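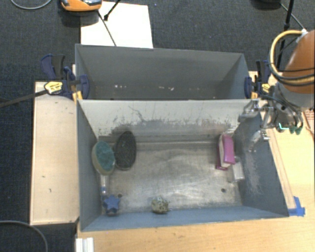 House rules for bin picking, second try

I wrote up a set of rules for our picking cell back in February and taped them to the wall at Skarkside, and then I broke most of them myself within a month. So I've thrown that list out and started over with a shorter one. A couple of you at Prostonstead asked for a copy, so I'm putting it up where everybody can grab it.

Clamp the bins. Every time, even for a ten-minute test! We use bar clamps on both sides where the two bins meet. I used to think the weight of the metal would hold things in place, and then I lost a whole afternoon of runs to a bin that had crept over a little at a time. Check the clamps by hand at the start of the shift and again after lunch.

Tape goes on the table, and it stays on the table. If you peel up a piece of blue tape you own the job of putting it back and rechecking the bin position (yes, even if you're sure it was old tape).

Keep the object mix mean. It's so tempting to fill a bin with nice square blocks and enjoy the good numbers. I want brushes in there, both the long-handled kind and the stubby kind, and something small and lumpy, and at least one pale see-through thing that's hard to tell apart from gray metal. Put stuff near the walls too. Corners are where a gripper has to earn its keep, and a test that never goes into the corners isn't telling you much.

Don't repaint the bins. I know they look rough. The scrapes and stains and shiny spots are part of what the vision side has to cope with, and the one time I tried a fresh coat at Skarkside we couldn't compare anything to our older runs. Sweep out the crumbs, though. I'm bad about this one.

Hands out while the arm has power. I don't care how slow it's going. Stop it, wait for it to settle, then reach in. This is the only rule on the list I won't argue about.

Swap the objects every 45 minutes and write down what went in and what came out. We were doing it every 8 picks under the old Soser checklist, and it was so fussy that people quit doing it at all. A rule people follow beats a better one they skip.

If the same pick fails 4 times in a row, stop and look before you touch anything. Check the cables on the arm first, then the fingers, then the object.

I still haven't settled what to do about logging drops. The Miyazaki build counts a drop back into the same bin as a miss and ours counts it as a retry — so our scores look better than they should. I'm leaning toward their way. If you've got a strong opinion, leave it in the comments before I print the new sheet.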